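Zasedar Bench Cleaning Service
Gallery and Service Notes

Zasedar offers a tabletop cleaning service for kitchens, teaching laboratories and small food-packing rooms. The service combines a bench-mounted robotic arm, a set of ordinary hand tools and a library of cleaning routines maintained by our staff. It is offered by subscription, with installation and operator training included in the first term.

This page presents the service at work, together with notes on tools, materials, site requirements and support. Prospective customers are asked to read the notes before requesting a site visit.

The work

Spills of dry goods are the most common task requested by our customers. Grains, seeds, dried beans and pellets scatter widely when dropped and tend to collect along the edges of equipment. The arm is supplied with routines for gathering such material into a single pile, which may then be moved to a tray or bin placed beside the work area.

Routines are prepared by demonstration. A trained operator guides the arm through the task several times, and the recorded motions are reviewed by our office before they are released to the site. A new routine generally requires 30 demonstrations. Customers may record their own or ask Zasedar to prepare them.
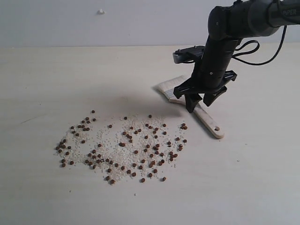 Mixed spills receive separate treatment. Fine grains and larger round pellets do not travel in the same way under a brush: the larger pieces roll ahead, while the fine material stays close to the bristles or passes beneath them. For this reason the Pekar routine set divides the task into a wide first pass and a slower second pass. The speed of each pass may be adjusted by the operator within the limits set at installation.

A flat paintbrush with a wooden handle is suitable for most dry materials. The gripper closes directly on the handle, and no adapter is required. Brushes should be replaced when the bristles spread or begin to shed. Synthetic brushes may be used on request, although they are less suitable for fine powders.

Tools and accessories

The standard tool set contains two flat brushes, a bench scraper, a folded cloth holder and a shallow dustpan. All items can be bought from ordinary hardware suppliers. The customer may substitute similar tools, provided that the handle can be held firmly between the two fingers of the gripper. A short check of grip and reach must be completed after any substitution.

The Skalum tool rest is available as an accessory. It holds up to 3 tools in fixed positions beside the arm, so that the operator does not need to hand over a tool between routines. The rest is fastened to the bench with two clamps and can be removed for washing.

Surfaces and lighting

Light-colored, smooth surfaces give the most dependable results with pale and dark materials alike. Very glossy surfaces should be discussed with us in advance. Even, diffuse lighting is recommended. Direct sunlight on the bench should be avoided during operation.

Scratches and small marks do not normally prevent use of the service. They should be pointed out during the site visit, as they can be mistaken for material that remains to be swept.

Limits of the service

The service is intended for dry materials only. Liquids, broken glass, hot items and chemical residues must be handled by trained personnel in accordance with the rules of the site. The work area must be kept clear of hands and loose objects while a routine is running. A stop button is installed within reach of the operator and is tested at every maintenance visit.

Zasedar does not present the service as a replacement for sanitary cleaning. Surfaces used for food must still be washed and disinfected after loose material has been removed.

Training and support

Operator training takes nearly 20 hours, divided between instruction and supervised practice. Training is led by Gunārs Sakalauskas, head of customer instruction, and is given at the customer's site. Written materials are provided in English and Vietnamese; the Vietnamese edition is prepared by our partner office, Từ.

Support requests are answered by telephone or e-mail during working hours. Maintenance visits take place twice a year and include inspection of cables, joints and gripper fingers.

Requesting a site visit

Requests should state the dimensions of the bench, the materials most often handled and the hours during which the area is free. The visit lasts one morning and carries no charge. Sites wishing to begin the service in the new year are asked to submit their request by the end of December.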